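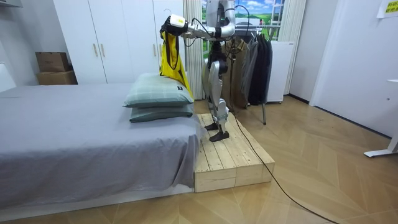 Bad sleepers wanted, believers and doubters both

Every few months somebody sells a new cure for lying awake. Weighted blankets, magnesium drinks, a pillow that costs more than my first car. We have read the studies behind a lot of these and most of them are thin. Small groups, short trials, and people who already paid for the thing being asked if they like it.

Jolludia is looking for 40 adults to help us test one of the oldest claims going: that keeping the same bedtime every night makes you sleep better. It may be true. It may also be that people who sleep well find it easy to keep a bedtime. We would like to know which before we repeat the advice again.

What you would do

Keep a paper sleep diary for 51 nights. Half the group picks a bedtime and sticks to it, the other half carries on as usual. You don't get to choose your half. There are 2 phone interviews with Ratih Liem, one at the start and one at the end. No app, no wristband – we don't trust what they say about deep sleep and neither should you.

Who can apply

Adults who have slept badly for at least a year. No night shift workers, and no parents of newborns, please. If you take sleeping pills, talk to your doctor first and tell us on the form.

What you get

$100, paid in December when your diary is in. We can't promise better sleep. If you miss a few nights, leave them blank. A made-up entry is worse than an empty one.

Write to Amerley Tetteh at the Jolludia office for the form. Questions about the method go to Mizanur Dissanayake, who likes the awkward ones.

Posted Sep 9, 2020

Related items
Does warm milk do anything?
Blue light glasses: the evidence so far
Part-time data clerk wanted
What we got wrong about naps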